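The second-hand arm that hates August

Drukero's workshop is up two flights of stairs in the old Teresbridge bobbin mill (1884, says the stone over the door), and by the time I'd puffed my way to the top they already had the wrist cover off the robot. I'd been promised a quiet morning of maintenance. Ha!

The arm is a Gallardo, bought second-hand from a bakery supplier in Landville, and it's a lovely old thing with one bad habit. It drifts. Not by much, a couple of millimetres over a week, but when your job is picking up small things and putting them down somewhere else, a couple of millimetres is a dropped strawberry. August is the worst month, when the mill roof bakes and everything bolted underneath it grows a bit.

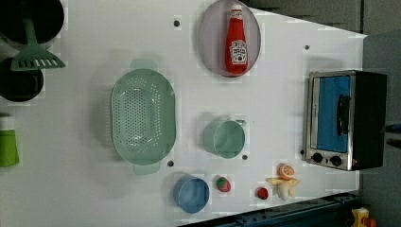 Setting it straight again takes 66 minutes if you don't stop for tea, and we stopped for tea. First the joints are sent home one by one, then the bolts at the base get checked with a torque wrench older than I am. Then comes the bit I liked best, the practice table. The toaster oven with the blue glass door is the landmark, and it goes back on the right-hand side with its front facing in towards the middle, so the two knobs are always where the arm expects them. The ketchup bottle on its oval plate is a favourite for testing grip, and the toy banana is loathed by all, thanks to that floppy-looking splayed peel.

I was allowed to tighten one of the 5 screws on the wrist cover (the easy one, I suspect). The cable behind it had rubbed shiny where it bends, so a new one is on order, and until it comes there's a sleeve of braided nylon and a note on the controller telling everyone to keep the speed down.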